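教会の台所と集会室のための家事メモ
2021年5月16日

礼拝後の愛餐会や日曜学校の準備で、毎回同じところに手間取るという声があったので、係の間で使っている方法をまとめておきます。

燭台についたろうを取る
金属の燭台は冷凍庫に20分入れると、ろうが縮んで浮いてきます。竹べらで端から押せば、たいていは大きなかけらのまま外れます。ナイフは傷がつくので使いません。残った薄い膜は、ぬるま湯で湿らせた布で拭きます。めっきの燭台に熱湯をかけるのは避けてください。

祭壇布のろうじみ
固まったろうを爪で落とし、白い紙ナプキンで上下からはさみ、低温のアイロンを当てます。紙は一回ごとに取り替えます。色つきのろうそくは染料が残るので、そのあと中性洗剤を薄めて裏からたたきます。刺繍のある部分には当て布を二枚。金糸が入った布は家で扱わず、専門の店に出します。
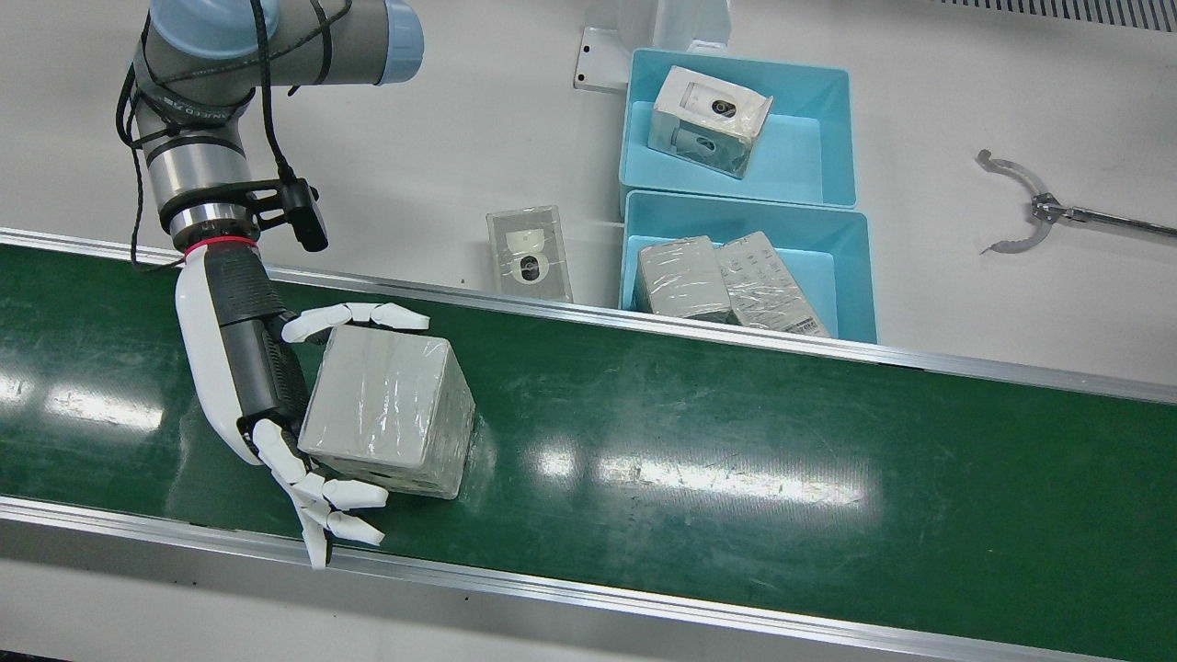 聖餐用の小さな杯を洗う
使ったらすぐに水を張った桶へ入れます。ぶどう汁が乾くと底に輪が残り、柔らかいブラシでもなかなか落ちません。すすいだあとは布巾で拭かず、網の上に伏せて乾かします。うちでは杯を418個持っていますが、一度に洗うのは桶ひとつ分までにしています。欠けたものは別の袋に入れて、流しの下へ。

聖餐のパンを焼く
種なしの平たいパンは190度で焼きます。生地は薄くのばし、フォークで全体に穴をあけ、焼く前に包丁で筋を入れておくと、裂くときにくずが出にくくなります。前日の夜に焼いて、完全に冷めてから缶に入れます。温かいうちにふたをすると、しけます。

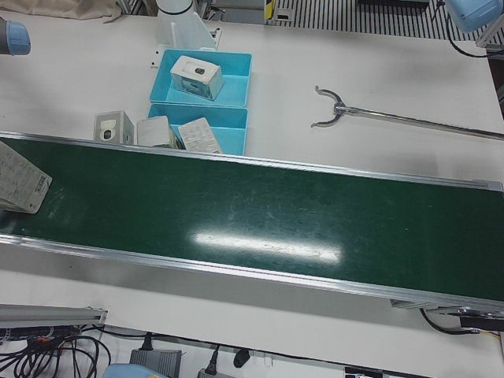

写真:Pirjo Rautiainen

讃美歌集の手入れ
表紙の手あかは、固くしぼった布で拭いてから乾いた布で仕上げます。背がゆるんだ本は、製本用の糊を竹串で少しだけ入れ、輪ゴムをかけて一晩置きます。ページの角折れは指で伸ばし、重い本の下へ。棚には詰めこみすぎないこと。梅雨に入る6月の前に一度全部出して、棚板も拭いておきます。

花びんの水あか
酢を水で半分に割り、一晩入れておきます。口の細いものは、生の米をひとつまみと水を少し入れて振ると、底の汚れがとれます。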